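**Getting a four-year-old to stay in bed without every lamp in the house on?**

Posted by Mariann Bárány

We painted clouds on his walls to make bedtime calmer. He now lies awake discussing the clouds. Bed at seven, up 16 times by nine – always "one more drink". Any favourite tricks?
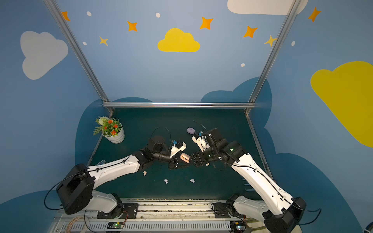
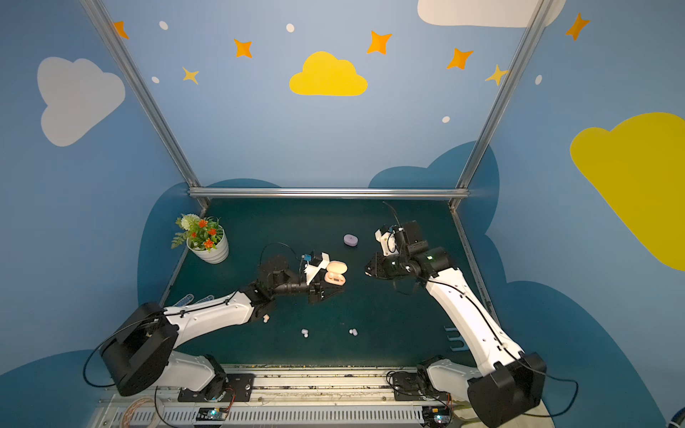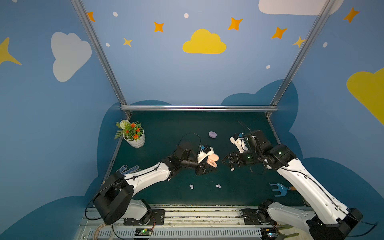
*Painted walls, three views.*

**Toon Jansen**

Same routine, same order, every night, and make it dull. Pyjamas, teeth, one book, light down low. Ours gets two paper tickets for getting up. Once they're spent, I walk him back and say nothing. Took us most of April, and I've aged accordingly.

**Akash Rajput**

blackout curtains

**Lieven De Haan**

Is he still napping at daycare? Ours was, and no colour of wall was going to fix that. We got them to cap it at 50 minutes. Go for an amber night light too, down by the skirting board. Mum swears by warm milk, but that's how you end up changing sheets at 2 am.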